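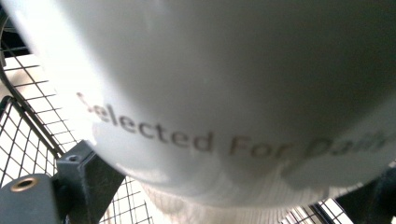

Bakari Shemweta says the printed ones should never go on the bottom, he's seen the lettering go patchy where it sits against wire and he would sooner line the whole basket with a tea towel and be done with it. Noted. Not sure I agree, see below.

Workshop > Notebooks > Kitchen corner > Drying and storage

26 Aug 2025

Carrying on with the basket question. Main thing today: glossy white with the dark gray print, "Selected For Dail..." and so on round the curve. Same stuff as the Trimberg order, or near enough that I'm treating it as the same. Wanted to know if black wire mesh marks the glaze or if we've been blaming the mesh for something the sink does.

Set up on the side bench by the window. Light too strong there in the morning, could not judge marks at all on the bright side, everything just glare. Moved to the back bench after lunch. Much better. DO NOT inspect white glaze by the window before noon, I wrote this in August already I think, different book.

What I did:
- washed, rinsed, dried by hand with the blue cloth (not the paper, paper leaves lint and then you chase lint for an hour)
- print side to the wire, quarter turn, back again, lift out
- repeat till bored
- wiped, looked with the loupe, wiped again

Result so far: gray lines on the glaze, faint, where the wire runs. Came off with baking soda paste and a thumb. So that is coating from the wire sitting ON the glaze, no scratch under it that I can find. Print itself unchanged as far as I can tell. Edges of the letters still crisp under the loupe, checked the S and the F twice, they take the worst of it being on the fat part of the curve.

Then did the old Daredia basket for comparison, the one with the bare spots on the rim. Worse. One proper scratch, catches a fingernail. Found the culprit, a weld in the corner with a little spur on it. Filed it down, ran a piece of old stocking over the whole mesh to find any more (snags right away if theres a spur). Two more near the handle. Filed those too, dab of enamel, left it on the sill.

So: weld spurs scratch, good mesh only leaves marks. Bakari's tea towel would work for both but it holds water, and a foot ring sitting on wet cloth overnight smells by the next day. We had that with the Pan bowls. Silicone mat maybe? The kind with holes. Zustunura does one cut to size, price on the last sheet was 687 for the full box, way too much for a shelf of mugs. Ask if they sell singles.

Stacking. Still no stacking in the wire baskets, one layer. The handles knock. I know the shelf is full. Put the plain ones on the hooks and leave the basket for printed.

Also tried print side up, no contact at all, leaning on the handle. Fine until somebody bumps the bench and it rolls. Foot down is dull but it stays put. Foot up drains better but the rim takes the weight and rims chip, so only for half an hour or so then flip.

Label for the basket, to be written nicely by someone with better handwritting:
PRINTED WARE. ONE LAYER. DRY BEFORE IT GOES IN.

To do
- second coat of enamel on Daredia basket, keep it out of use till hard
- email Zustunura re single mats, quote sheet 1439
- more baking soda, nearly out
- try the plastic coated wire offcut from the drawer, same turns, same cloth
- find out who has the good loupe, this one has a chip and I keep thinking its on the glaze

Bakari read this over my shoulder and wants it written down that he said wire from the start. Fine. He said wire. He also said lettering, and the lettering is ok. Will run the coated offcut tomorrow if the back bench is free.

We use cookies to remember your settings and count visits. Accept all / Manage preferences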